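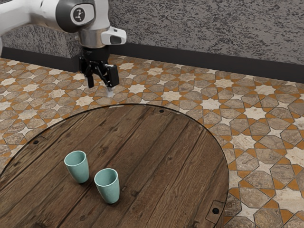 Bhavana Rai used to tell her songwriting students that the second song on an album is the first one anybody judges. The opener gets forgiven. It can be forty seconds of rain and a piano, or the singer clearing her throat, and people will nod along and call it atmosphere. By the second song they want to know what they paid for.

Chapter 6
Running Order

You now have the songs. Chapters 1 through 5 were supposed to get you there, and if they didn't, you are welcome to keep reading anyway, as most people who plan track lists have no album either. It is a very popular hobby. It can be done in the shower.

In this chapter we put the songs in a line. The line is called the running order, the sequence, or the track list, depending on how much the person saying it charges. Of all the jobs in record making it needs the least equipment and causes the longest arguments. A band that settled a drum sound in an afternoon can spend most of July deciding whether the slow one goes fourth or fifth.

We will follow one album through the whole business: Brostosness, by the trio Fondis. They came into the sequencing meeting with 16 finished songs and a firm promise to cut it down to ten. They left with 16. Their first pressing sold 2130 copies, which in their corner of pop counts as a triumph and in most other corners counts as a rounding error. I picked it because the band kept every draft of the list, including the one on a pizza box, and because they were willing to let me be rude about it.

6.1 What the first three songs have to do

The first song says hello. Everyone agrees on this and then disagrees about what hello sounds like. Fondis had two candidates. "Porch Light" starts with the full chorus, at full volume, before you have had a chance to sit down. "Long Way Back to Ours" takes a minute and a half to reach anything you could hum. Manikandan Varma, who produced the record, wanted the loud one. The band wanted the slow one, on the grounds that it was brave. Bands are always at their bravest with other people's attention.

They went with the slow one. Then, having spent the listener's patience, they had to pay some of it back, and "Porch Light" became track two, where it does more good than it ever would have done up front. Keep this pair in mind, as we come back to it in section 6.4.
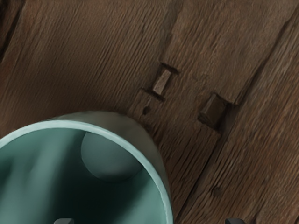
Figure 6.1. A pale teal cup, viewed from above.

The third song is harder. If the first one says hello and the second one sings the chorus, the third has to prove there is more than one idea in the building. Put another loud song there and you have started a pattern. Put a ballad there and half your listeners will decide the party is over. Fondis put in a midtempo song with handclaps, a very old trick, and it worked on me both times I noticed it.

Some terms before we go on. You will meet all of them again in the exercises.

Opener: the first song, whatever it sounds like.
Closer: the last song. See also "hidden track," which is a closer with low self-esteem.
Sag: the stretch in the middle where a listener starts looking at the running time.
Gap: the silence between one song and the next. Yes, somebody has to decide how long it is.
Key clash: what happens when two neighbors are a half step apart and the second one sounds like a mistake.

6.2 The trouble with the middle

Any album with more than nine or so songs has a sag. You can move it, you can dress it up, and you can hang an interlude over it like a picture over a crack in the plaster. It will still be there. On Brostosness it begins at track eight and goes on until the horns arrive in track twelve.

The band knew. In the third draft they tried to fix it by moving their best ballad, "Kulkarni," up from thirteenth to ninth. "Kulkarni" is a lovely song. It is also very slow, and placing it next to two other slow songs produced eleven minutes in which the drummer could have gone out for groceries. In the fourth draft it went back to thirteenth. In the fifth it was ninth again. By then people had stopped asking why.

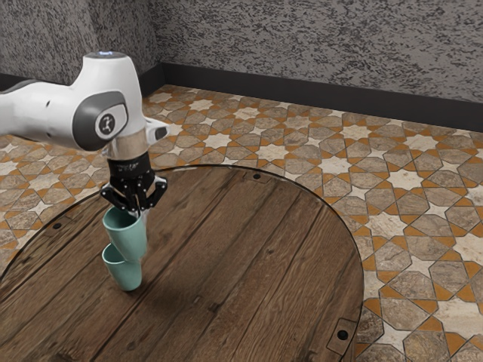
Readers of the earlier edition have had plenty to say on this point. Ashwin Venkataraman wrote in to argue that the sag is a myth kept alive by people who listen while doing the dishes. Sit down in a chair, he said, play the thing from start to finish, and the middle of a long album is where the good stuff lives, since the singles have been gotten out of the way. He added that he skips every opener on principle.

I have some sympathy for this. Many of the songs I love best are ninth. But you are not sequencing for the person in the chair. He will find the good song wherever you put it, and he will write to you about it afterward. You are sequencing for the one with wet hands who can't reach the skip button and is losing faith by the minute.

So the working rule, for now, is to break the middle in two. Find the two slowest songs and get them as far apart as you can stand. Put something short between them. Fondis had a silly little number called "Plidero," less than two minutes long, which the whole band had been planning to cut, and once it was moved to track ten the sag on either side of it

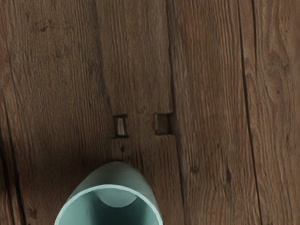
shrank to something you could step over. It didn't vanish. I still check the running time at track eleven. But "Plidero" is now the song the crowd shouts for, much to the irritation of the people who wrote the serious ones.

Before you start section 6.3

Pick an album you know by heart and write out its songs from memory, in order. Mark the place where you hesitated. Then play the last ten seconds of the song before that place, let it run into the next one, and write down what you hear in the gap. Two or three sentences will do. If the album turns out to be a greatest hits collection, pick another; those are put in order by the calendar, or by lawyers.

Contact the author | Copyright 2022, all rights reserved | Back to top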